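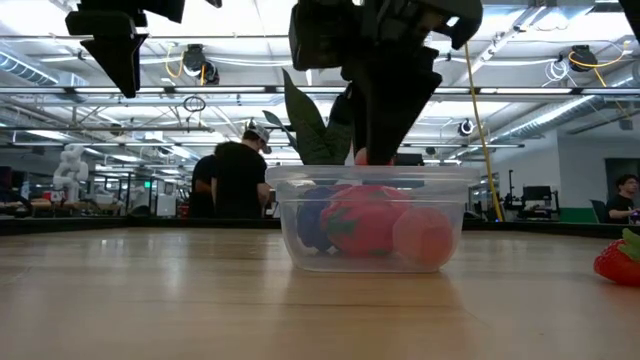 The Price of Staying Original

Owners of the Bunting roadster have long accepted that the purchase price is the smaller part of the bargain. The car was built in modest numbers at Kamness, and the factory closed before most of its customers had worn out their first set of brake pads. What remains is a handsome two-seater with a loyal following and a parts supply that depends almost entirely on one firm, Bodstead.

Bodstead acquired the factory tooling when the Kamness works was cleared. It now lists 786 separate items for the roadster, from door seals to complete rear axles. Many are made only when enough orders have been received. An owner who needs a common filter will have it within days. An owner who needs a windshield may wait until November, and then find that the delivery charge exceeds the cost of an ordinary family car's replacement glass.

Prices have risen in step with the car's reputation. A single front wheel is now listed at $2049, and the original alloy is easily damaged by potholes. Insurers have taken note. Several now request proof that a full set of spare wheels is held before they will agree to a value for the car.
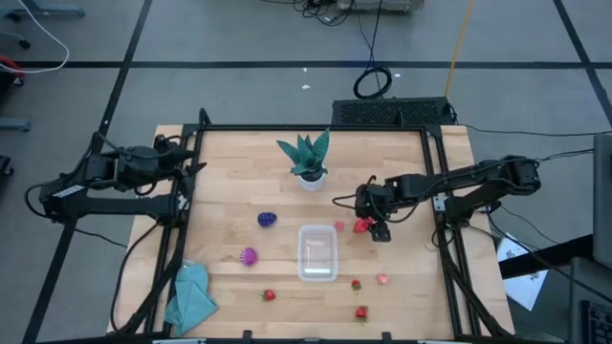

An Alternative From Grumbridge

The workshop at Grumbridge has taken a different approach. Its manager, Ebbe Lie, began by repairing parts that other garages would have replaced, and the practice grew into a business of its own. Cracked wheels are welded, machined and tested for $707 each. Instrument clusters are rebuilt on the original circuit boards.

"A great many of these parts were discarded too early," Lie said. "The metal is good. It was the finish that failed."

The workshop has 41 roadsters on its books, and most are driven regularly. Lie recommends an annual inspection of the rear subframe, where road salt collects behind the lower mounts, and a change of brake fluid every second year regardless of mileage. Neither job is costly. Neglect of the first can be - a corroded subframe will usually end a car's life on the road.
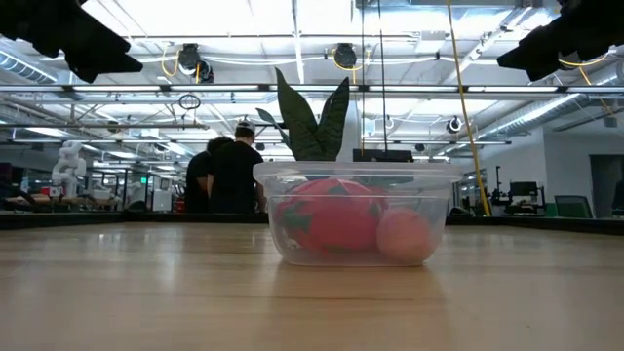 Plush tomato, pink ball and tall green leaves in a clear container.

Collectors remain divided. Some judges at club events still deduct points for a repaired wheel, while new parts from Bodstead are accepted without question. Bodstead has said that it will continue to supply the roadster for as long as the tooling lasts, and a second run of windshields is under review. Buyers considering a car this season are advised to inspect the glass first.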